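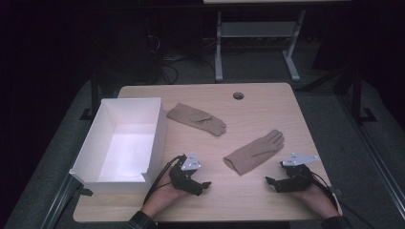 How Store Points Work

Many stores have a points program. A points program is a set of rules that gives a shopper something back after the shopper spends money. The thing given back is called a reward. It may be a lower price, a free item, or money that can be used only in that store.

Joining

An adult usually has to sign up. The store makes an account, which is a record with a name or a number on it. Some stores hand out a plastic card. Others use a phone number typed in at the register. Either way, the number tells the store's computer which account should get the points. In most programs a child cannot open an account, but a parent can.

Earning points

Take a soap and lotion store called Trikis. Its rule is 5 points for every dollar spent. A bar of soap that costs 2 dollars earns 10 points. To find the points for any item, multiply the price in dollars by 5.

Sales tax does not count at Trikis. Neither does the cost of shipping. If a bottle of shampoo is marked down, the points come from the lower price, the one the shopper pays.

Spending points

Points are not money yet. They have to be traded in, and the word for this is "redeem." At Trikis, 500 points can be redeemed for 2 dollars off.

Now work backward. At 5 points per dollar, a shopper has to spend 100 dollars to collect 500 points. So 100 dollars of spending gives 2 dollars back. Another way to write this is 2 percent. Percent means "out of one hundred."

A big number of points can look like a lot. The number by itself says very little until you know what it can be traded for. A different store, Yazdani, gives only 1 point per dollar, but 100 of its points are worth 3 dollars. Yazdani gives fewer points and a larger reward.

Bonus days

Sometimes a store gives extra points for a short time. The Trikis shop in Zastcombe gives double points on Friday. Double means two times as many, so each dollar earns 10 points on that day. The shop in Kembridge does not take part. Rules like this are printed in the small text at the bottom of a sign or a web page.

When points run out

Points can expire. To expire means to stop being good after a certain time. At Trikis, points expire 15 months after the last purchase. If the shopper buys something before then, even a small item, the clock starts over. Returned items also change the total — the store takes back the points it gave for them.

Why stores do this

A reward costs the store a little. In exchange, the shopper may come back to the same store and skip a different one. The store also learns what people buy. If many accounts show hand cream in January, the store can order more hand cream for the next January. The list of what a person bought is information about that person, and the store's privacy policy says how it may be used.

A problem to watch for

Suppose a shopper has 450 points and needs 500. The shopper buys 10 dollars of lotion only to get the last 50 points. The reward is 2 dollars off. If the lotion was not needed, the shopper has spent 10 dollars to save 2.

Words to know

Account — a record a store keeps for one shopper.
Redeem — to trade points for a reward.
Expire — to stop being good.
Percent — out of one hundred.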